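Silline Publishes Household Chore Benchmark for Service Robots

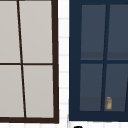
Silline has released version 2 of Omisance, a simulated test suite that measures whether service robots can complete kitchen and storage chores without help. The suite contains 60 chores, each attempted 5 times from varied starting positions. Retrieval tasks place small items behind glass, such as the short bottle standing upright behind the panes with navy blue framing, and the robot must find the item, reach it and return it intact. None of the systems tested by Silline completed every chore.

"Wiping and carrying are close to usable," said Janka Procházka, test lead at Silline. "Small objects on a ledge are still a problem. We would not put these systems in a home unattended."

Scoring rules were written with Marek Tóth of Vávra. Physical trials begin in August at Porcombe.

Press contact: Guido Cirillo, Silline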